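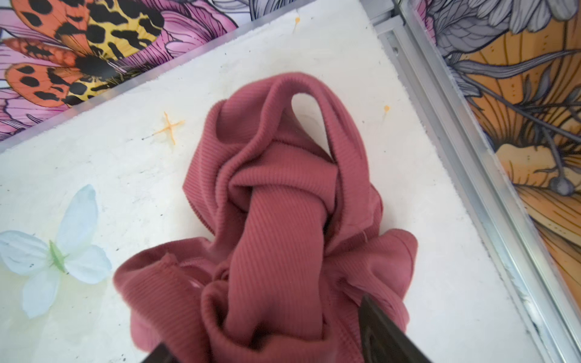 Features > Textiles > Rib knits

Rib is a structure before it is a look. Columns of plain and purl stitches alternate across the fabric, and the purl columns sink behind the plain ones when the cloth is at rest. Pull it sideways and they come forward again.

Adwoa Sowah tests rib at the Besmont mill in Gulteswood. Her standard sample is a 2 x 2 cotton rib, stretched and released 2,000 times, then left flat for 16 hours before measuring.

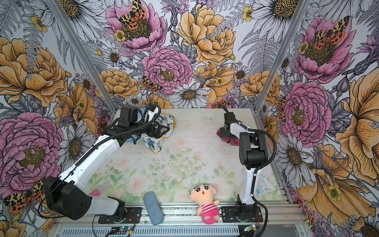 Growth is the figure she watches — the length a sample fails to give back. Cotton alone has poor recovery. A little elastane, fed in with the ground yarn, brings growth down to three per cent in her March results.

Washing alters the numbers. Heat damages elastane, and a hot dryer does more harm than wear. 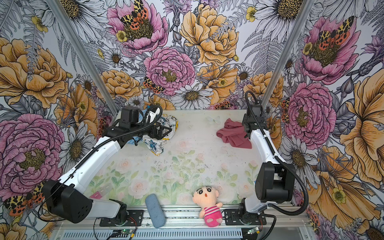
Floral walls in black line with pink, mustard and orange; roses on the mat.

Skarphéðinn Brynjólfsdóttir, who finishes cloth for Amissah, steams rib without tension and lets it relax before cutting. Panels cut too soon come up short at the hem.
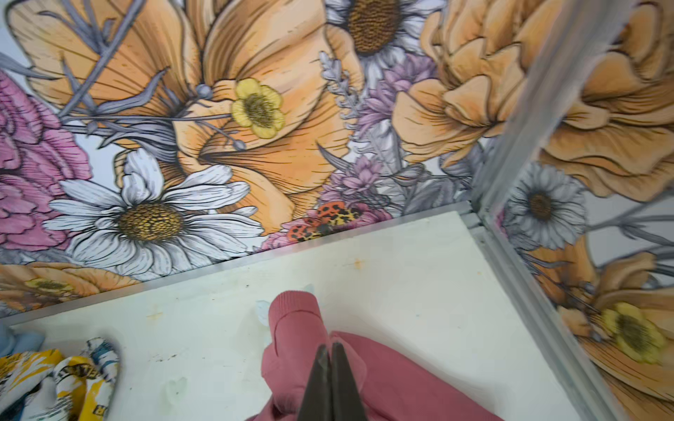
Poppy-like bloom and yellow buttercup, wallpaper detail.

Store rib folded. On a hanger its own weight draws the shoulders down.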